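Hand-held gripper collection

Hand-held gripper collection is a way of gathering examples for a learning system that will later control a robot arm. A person holds a gripper in the hand, does an ordinary task with it, and a camera fixed to the gripper records the work. No robot arm is needed at the time of recording. The recorded movements are later turned into a form which an arm with a similar gripper can follow.

The method stands between two older ones. In teleoperation, a person steers a real robot from a distance. In learning from human video, the system studies recordings of bare hands. Teleoperation gives exact data, but it is slow and the robot must be carried to each place. Video of bare hands is easy to get, but a human hand and a gripper do not hold things in the same way.

Equipment

The usual tool has two fingers, which open and close when the person presses a trigger or squeezes a handle. The finger ends are often covered with a soft material, so that light objects do not slip. The camera has a wide lens and looks forward over the fingers. Its position must stay the same during the whole project, because the learning system relies on seeing the fingers always at the same part of the picture.

Two things are recorded for every moment: the position of the gripper in space, and the distance between the fingers. The position is calculated from the video, often with the help of a small motion sensor. In the Urnuvier tool the opening of the fingers is measured by a sensor in the hinge. The Rernetti tool reads it from printed marks on the fingers.

Tasks and places

Most collections consist of short household tasks, such as folding cloth, putting away dishes, or sorting small goods into a box. Packets and wrappers are a common choice. They are cheap, they exist in many colours and sizes, and they bend when they are held, which makes them harder for a robot than solid blocks. A thin packet must be taken by its edges or pinched across its width, and the person has to choose the angle before the fingers close.

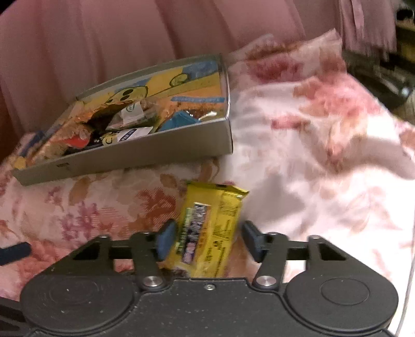
Packets held upright in hand-held grippers during collection in a home. 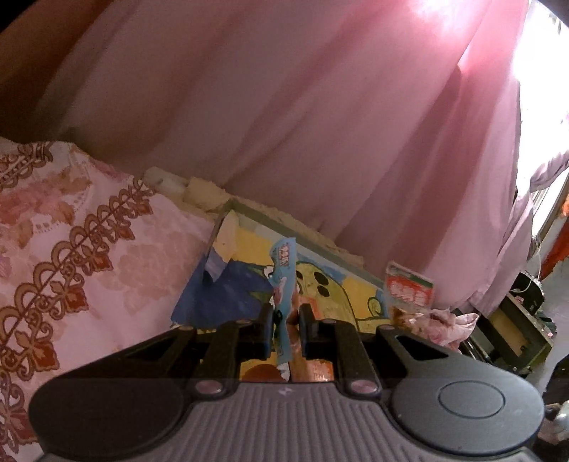

Homes are preferred to laboratories for a large part of the work. Patterned cloth, curtains, cables and changing daylight all enter the recordings, and a system trained with them is less disturbed when it meets a new room. The Murthy collection, which began in January as a laboratory project, was moved into private homes after the first trained system failed on any surface that was not a plain table.

Procedure

A single recording of a task is called an episode. The person starts with the gripper open and away from the objects, performs the task at a steady speed, and finishes with the gripper open again. Very quick movements are avoided, as they blur the video and the position of the gripper can be lost. The objects are then moved to new positions before the next episode.

The number of episodes depends on the task. For one simple picking task in one home, the Zondanier guidelines ask for 115 episodes. For a task to be repeated in unknown homes they ask for 2000, divided between as many rooms as possible. The guidelines also advise that the same person should not record all of them, as each person has own habits of approach and grip.

Checking

Episodes are checked before training. Those in which the position was lost are removed by a program. Others are looked at by a person, who marks the start and end of each grasp. Failed grasps are treated differently from project to project. In some collections they are deleted. In others they are kept if the person corrected the mistake within the same episode, so that the system can learn how to recover.

Limitations

The person can move the gripper in ways that a robot arm cannot copy, for example by reaching behind an object with the whole body turned. Such episodes must be filtered out for each type of arm. The force of the grip is also not recorded by most tools, and a system may learn to close the fingers at the right place but too strongly for soft goods. Privacy is a further concern, and in home recordings faces, letters and screens are usually covered or blurred before the data is shared.

See also: imitation learning, teleoperation, robot grasping

Last edited on March 29, 2026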